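3.2 Cell upkeep and finger maintenance

The folding cell in Ninville was put together by Birger Amundsen and Efe Anozie in the first months of the Goltis project, and its mechanical layout did not change after that. Two arms face one common table. The table top is covered with a gray woven fabric, which we stretched over the board and fixed on the lower side. A bare board was tested first, but thin garments slid away from the fingers before a grasp could close. The fabric solved this problem and brought a new one: it collects lint, and the lint goes into the openings of the fingers.

For this reason the maintenance plan is built on the fingers and the cover, and only in second place on the arms. After every 100 grasp cycles the operator stops the cell and wipes both finger pairs with a dry cloth. After 300 cycles the fingers are taken off, brushed from the inner side, and mounted again with a paper gauge between the tips. If the gauge falls out at closed position, the pair is aligned again. We found that a small error at the tip is not visible during work with towels, but it becomes important when the robot must take a narrow band or a seam, where there is very little material to hold.

The wrist cameras are checked in the same stop. Fatima Adebisi wrote a short routine which moves each arm to a fixed pose and compares the view with a stored one. When the difference is too large, the camera mount is tightened and the hand-eye calibration is repeated. The calibration takes long, so we prefer to do it in the evening, when no trials are planned.

Sports clothing was chosen as the load for the second test period. Such pieces have elastic parts and seams between panels, and they pull on the fingertips in different directions. Figure 4 shows wrist camera views from work with red garments on the covered table. 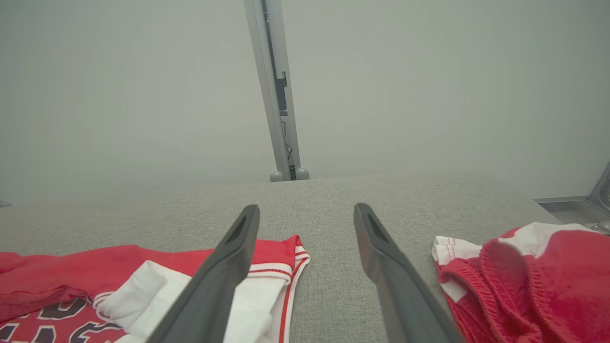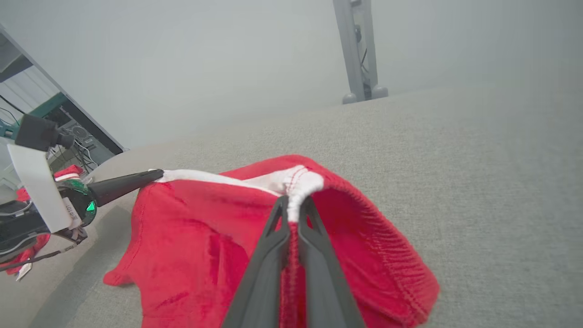

Figure 4. Gripper fingers and red garments on the gray table cover.

During the whole test period the cell made 1,899 grasp cycles. Most of the unplanned stops came from the cables. In the first version they were tied close to the wrist, and a full rotation pulled on the connector until the contact was lost. Ebuka Balogun made a longer loop and moved the first tie behind the last joint. After this change we had one more stop of the same type, and it was caused by a tie that was not closed well.

The cover was replaced once, in September. The old one had become smooth in the middle, where the arms work most, and the fingers lifted it together with the garment. We now keep a second cover ready, cut to size. The change needs two persons, and the table height must be measured again afterwards, because the tension of the fabric is never the same as before.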